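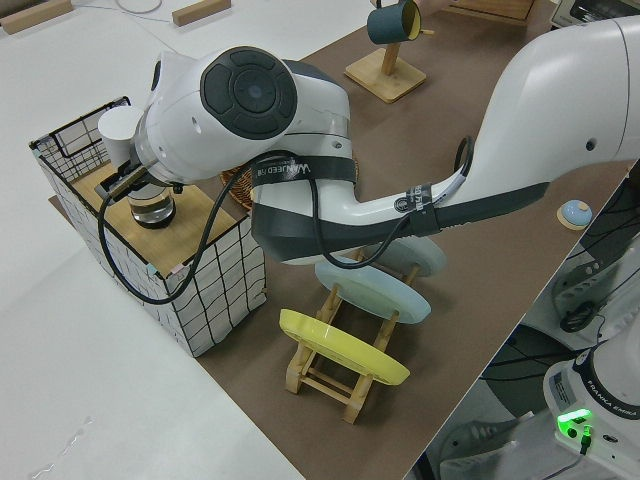

Arm over the dish rack table, jar of water on the board below the gripper.

From: Hsiu-ying Hsieh
To: Alley list
Subject: Re: Jar and plate episodes, what to keep
Date: Nov 7, 2020

Hi all,

Answering Noboru's questions from the bottom of the thread, since a couple of people wrote to me separately with the same ones. His message is quoted in pieces below.

Noboru Tsuji wrote:
> I went through the last batch from the kitchen table and I can't
> tell what the rule is for throwing an episode out. Some have the
> operator bump the rack and carry on, some have a bump and then the
> recording stops. Are both meant to be in the set?

Both are in the raw set. Only the first kind should be in the training set.

The rule we settled on is that an episode stays if the operator finished the task, even if the path was ugly. A bump followed by a recovery is worth having. The policy is going to bump the rack too, and if all it has ever seen is clean approaches it has no idea what to do next. We saw this with the Poon checkpoint, which would touch the front plate, stop, and hover there until the time limit.

If the recording stops before the task is finished, mark it "incomplete" in the episode sheet and leave the files where they are. Please don't delete anything from the raw folder. Ching-wen is using the incomplete ones to train the success classifier and she needs more of them than she has.

The current count is 1283 episodes kept and 191 marked incomplete. Those numbers cover everything on the kitchen table, all operators, up to last night's upload.

> Also the water. Is there a reason the jar has water in it for some
> sessions and not for others? It makes the two halves of the data
> look quite different to me.

The early sessions used an empty jar. Vilhjálmur asked for water after he looked at the wrist speeds and found that people were moving the empty jar far faster than anybody would move a full one. With water in it the operators slow down without being told to, and they keep the jar upright through the turn. The instruction text is different too ("move the jar" against "move the jar of water"), so the two can be separated. I would train on both and look at the results split by instruction.

Two practical points on this. Fill the jar at the sink and bring it over; don't top it up at the table. And if any water gets on the board, dry the board before the next episode. A wet board changes how the jar slides when the fingers close, and we don't record that anywhere.

> The objects that aren't part of the task seem to move between
> episodes. Is someone shifting them on purpose or is it just drift?

On purpose, mostly. The other things on the brown surface are there as distractors. The mug stand, the wicker basket and the plates in the rack all stay in view while the operator works on the jar, and on other days the plates are the task and the jar is the distractor. Every 5 episodes the operator is supposed to change something: shift the stand, turn the basket, swap the order of the plates. What they changed goes in the notes column. I know the notes column is patchy. Hoi-yan and I both skipped it for a whole afternoon and I am sorry about that.

What should not move is the wire basket with the board on it, for the jar tasks. We tried moving it as well and the success rate of the trained policy fell so far that we couldn't learn anything from the comparison. It will become a variable again in December, once we have enough with it fixed.

The plate order matters more than I expected. With the yellow plate in front, the policy picks out the front slot easily. With a pale blue plate in front and the other blue one right behind it, it often closes on both. So please don't leave the yellow one in front all the time, even though it is the easier setup to teleoperate. If you look at your own last session and yellow was in front throughout, do the next session with a blue one there.

> Last thing, who decides on the instruction wording? I found three
> ways of saying the same task.

That is also on purpose. Each task has a main wording and a few alternates, and the Zatau script picks one at the start of the episode and shows it to the operator. You should never type your own. If the wording on the screen doesn't match what is on the table, skip the episode with the skip key and the script will pick again. Don't do the task that you think it meant. We had to pull a run of episodes where the screen asked for the mug and the operator put away a plate, and finding them took Ching-wen most of a day.

A few other things while I have everybody's attention.

Cable. The black cable at the wrist hangs in a wide loop, and on long reaches toward the back of the table it can catch on things. Vilhjálmur looked at tying it closer to the forearm, but then it pulls tight when the last joint turns. For now it stays loose. Before you start, run the wrist through its full turn once by hand and watch the loop. If it catches during an episode, stop and mark it incomplete, whatever state the task is in. That is the one exception to the recovery rule above.

Camera. Please don't lean on the camera mount when you reach over to reset the table. The overhead view shifted slightly between two sessions last month and we only noticed when the calibration check failed. The check takes two minutes. Run it at the start of every session and again if you have touched the mount.

White table. Spare blocks and so on can stay on the white part of the table. They are outside the task area and I would like some variety there as well. Keep phones, cups and paper off it.

Resets. Put the jar back by hand, with the arm in its home pose and the operator's hands off the controller. I have seen people reset with the arm still hanging over the board because it saves time. Please go home first. It also gives every episode the same starting pose, and the loader assumes that.

Operators. Hoi-yan has done far more sessions than anyone else, and you can see it in the data. Her grasps nearly all come in from the same side. I don't want her to change how she works, but I do want more sessions from other people. If you have been trained on the controller and have a free hour, put your name on the sheet. Noboru, this includes you. It would be useful to have somebody who has read the data sit down and make some of it.

Storage. The upload to Vistusura runs overnight and needs the recording machine left on. It was switched off 2 nights in the past few weeks and the disk nearly filled up the next morning. There is a note on the switch now.

The next thing I would like an opinion on is episode length. Some of the jar episodes have a long pause at the start while the operator reads the instruction, and the policy has learned to sit still for a while before it moves. I can trim the pauses automatically by cutting everything before the first motion, but then we also lose the pauses people make just before a careful grasp if the threshold is set badly. Noboru, could you try it on the batch you have already gone through and tell me what gets cut? The trimming script is in the Alley repository under tools. It writes copies, so you can't break anything with it.

Hsiu-ying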